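Getting a small rental flat ready between two tenants

Tips from the workshop page, 19th January

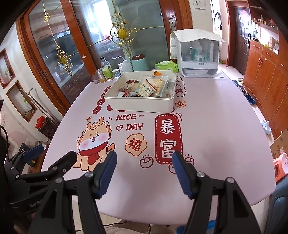
Packets together in one open bin, on the table.

I have let two small flats in Lestow for eleven years, and between tenants I do nearly all the work myself. Below are the habits which save me the most time and money. Some are for the kitchen, some for the tool box, and one or two are only about paper.

Before you lift any tool

Walk through the flat with the inventory and a pencil. Do it in daylight and alone. Open every door, every drawer and every window, and write what you find, also when it is good. I use one sheet for each room and I put the meter readings on the kitchen sheet, where I always find them again.

Take the key for the cellar with you. I forgot it in June, and had to drive back for a lock that needed two drops of oil.

Walls

Do not paint the whole room if only one wall is marked. Wash first with warm water and a little washing-up liquid, from the bottom to the top, and then rinse from the top to the bottom. If you begin at the top, the dirty water runs over the dry wall and leaves lines which are hard to remove.

Small holes from picture nails take filler twice. The first time it sinks. Leave it overnight, fill again, and sand with 100 grit paper around a cork block. Finer paper makes the spot too smooth and it will shine through the paint.

Write the name of the colour inside the door of the fuse cupboard. In my flats it is a warm white called Ganda in all the rooms and a plain ceiling white above. One colour everywhere is a bit boring, but the half tin from one flat will serve the other.

Kitchen

Pull out the cooker. Tenants do not do it, and the next tenant will look there on the first evening. Turn it off at the wall before, and put a piece of old carpet under the front feet so the floor is not scratched.

For grease on the cupboard doors I make a paste from bicarbonate of soda and water, thick like yoghurt. Try it on the inside of one door first. On a glossy door it can leave a dull place, and then you must live with it.

Hinges: if a door hangs low, turn the side screw a quarter, close the door, look, and only then turn more. My neighbour Romain Gautier once turned all the screws in one go and we needed an afternoon to bring six doors back in line.

Scale on the tap goes away with a cloth soaked in vinegar, tied on with a rubber band for one hour. Not longer on chrome, and not at all on stone worktops.

Bathroom

Old silicone must come out completely. New silicone does not hold on old, whatever the tube says. Cut along both edges with a fresh blade, pull the strip slowly, then wipe with spirit. Fill the bath with water before you put the new line, so that the gap is at its widest, and let the water stay until the silicone is hard.

If the extractor is weak, hold one sheet of toilet paper against it. When the sheet falls, clean the cover and the blades before you buy a new one.

Floors

A scratch in an oiled floor can be sanded by hand and oiled again on the same spot. A lacquered floor is another matter — there I use a wax stick in two tones and leave it. I had a quote of 960 for sanding one lacquered living room. I paid 44 for wax sticks and felt pads, and the present tenant has not complained.

Put the felt pads on your own furniture if you let furnished. Put also a few spare ones in the drawer.

Paper and keys

Keep all receipts from one changeover in one envelope, with the address and the year on the front. My last changeover cost 630 in materials, and I could say so to my tax adviser in one minute.

Photograph each set of keys lying on the signed inventory. Label them with a number only, never with the address.

Leave for the new tenant one page: where the water is shut off, which day the bins go out, how the heating is bled, whom to call. Beca Gethin, who rents the upper flat, added the opening hours of the recycling yard by hand, and I have kept her line in all later versions.

Next time I will write about draughty windows, and which sealing strips have lasted more than one winter.

Valentin Barbier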